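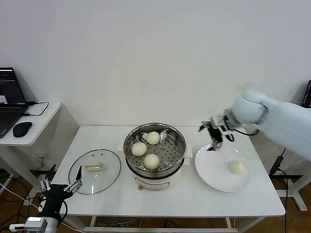 Who Gets to Speak First? Official Statements and War News in Two Hometown Papers
Project report for World Affairs and Media, spring term
Zachary Turcotte

Background

My grandmother kept the Clorport paper in a stack by the back door, and when I was small I used to read the foreign news page while I put my boots on. I mention it because it is really where this project came from. The war stories on that page nearly always started the same way, with a spokesman for one army or another saying something on television or to a news agency, and I got used to thinking of wars as a series of announcements. When we were asked in class to choose a question about how conflicts are reported, I wanted to go back to that page and see whether my memory of it was fair.

The question I settled on, after a couple of wordier ones that my teacher kindly talked me out of, is this: when a local paper prints a story about fighting in another country, whose account opens the story, and how far down do you have to read before you meet anybody else's?

Where the stories came from

I used two daily papers, one from Clorport and one from Futalport. Neither has reporters abroad, so nearly everything they run on foreign wars comes from a wire service and is trimmed to fit by an editor at home. The Grostel Library has both papers on microfilm and lets students use the readers in the afternoon until 4:30, so that is where I spent most of April, with a sweater on, as the basement there is kept very cool for the film.

I collected every story on the news pages that dealt with fighting, a ceasefire, or peace talks in another country. That came to 567 stories. I left out opinion columns and letters, although I read a good many of them (they are hard to stop reading once you start) and I think somebody could do a lovely project on the letters alone.

How I sorted them

For each story I wrote down who was quoted or paraphrased first, and put that person into one of four groups: a military or armed group's official, a government official or diplomat, an aid worker or international monitor, or an ordinary resident. If a story opened with the reporter's own account of events, I marked it as "reporter" and then looked for the first person named after that.

This sounds tidier than it was. A defense minister who used to be a general gave me a lot of trouble, and so did the head of a town council who was also commanding the local militia. I decided to go by the title the paper printed and to keep a notebook of the awkward ones so that I would treat them all alike. I changed my mind once partway through, about monitors who worked for a government, and had to go back over everything from the beginning. I would not want to do that again, but I am glad I did it.

What I found

In 161 of the stories, the very first voice was a military or armed group's official. Government officials and diplomats came first more often than that, which surprised me a little, since I remembered it the other way round. Residents came first in 40, and most of those were longer weekend pieces where the editor had more room to spare.

The two papers differed more than I expected. Futalport printed shorter stories, and the cut nearly always fell from the bottom, so the resident or the aid worker who appeared in the last few paragraphs of the Clorport version was simply gone from the other one. I found several pairs where both papers had clearly used the same wire story. Reading them side by side, you come away from one knowing what the army said about the shelling of a town, and from the other knowing that, plus what it was like to carry your mother down five flights of stairs.

I also noticed how careful the verbs were. "Said" did most of the work. "Claimed" turned up mainly for armed groups and hardly ever for governments, even when both were saying things that could not be checked. I did not set out to study this and did not keep a proper record, so please take it as an impression.

Talking to an editor

I wrote to the retired night editor of the Clorport paper, who now lives out in Holzer, and she was generous enough to talk with me on the phone for most of an evening. She told me that on a busy night she had a few minutes for each wire story and cut from the end because that was how the stories were built to be cut. She did sometimes move a resident's quote higher up, she said, if she had time and the layout allowed it.

Problems and next steps

Two papers are not very many, and they serve towns that are much alike. I worked alone, so there was no second reader to check how I sorted the stories. I would also like to compare the printed versions with the full wire copy, which would show exactly what was removed, but the library does not hold it and I ran out of term before I could find out who does.

My notebook of awkward cases is attached at the back, along with the sorting sheet. The handwriting improves after page six.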